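Subject: Re: [regional-fleet] Noguchi turboprop order and the Inon slot question
Date: 19 October 2025

> The Noguchi order was reported in May as 8 aircraft firm. The
> Zodis delivery table shows 6. Has the carrier dropped two, or
> is the table out of date? Also, does anyone have a current
> figure for the Inon sector? I have seen it listed at two
> different lengths.

The table is current. It counts only aircraft with an assigned delivery slot. Two of the eight have a signed contract and a paid deposit but no slot, so Zodis carries them in the backlog total and leaves them out of the schedule. Jusent does the same on its own page. If you add the unslotted column at the far right, the numbers agree.

On the sector length, use 894 km. The shorter number is the great circle distance between the two fields. The longer one is the filed route, which bends west to stay clear of the military area. Fuel and block time should both be worked from the filed route. The older spreadsheet on the list archive uses great circle for distance and filed route for time, and the cruise speeds it produces are too low.
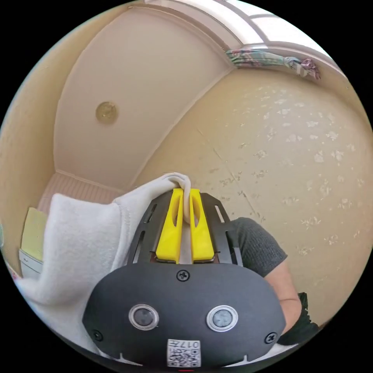

Does the Inon sector need the long-range tanks?

Standard tanks cover it with a full cabin and normal reserves. The case for the long-range tanks is tankering: fuel at Inon is expensive, and a carrier that wants to fly out and back on one uplift will need them. The penalty is empty weight on every other sector the aircraft flies. Noguchi left them off the first six and has not stated a choice for the last two.

One correction to my earlier post. I gave the Jusent fleet as 6 aircraft in service. It is 7. I had left out the one in heavy maintenance, which is still on the operating certificate and should be counted in any fleet total. The utilization figures in that post were per active aircraft and do not change.

I have not seen a lease rate for either carrier that I would trust enough to post. If someone has the Zodis filing with the appendix attached, please send it to the list. The copy in the archive stops before the tables.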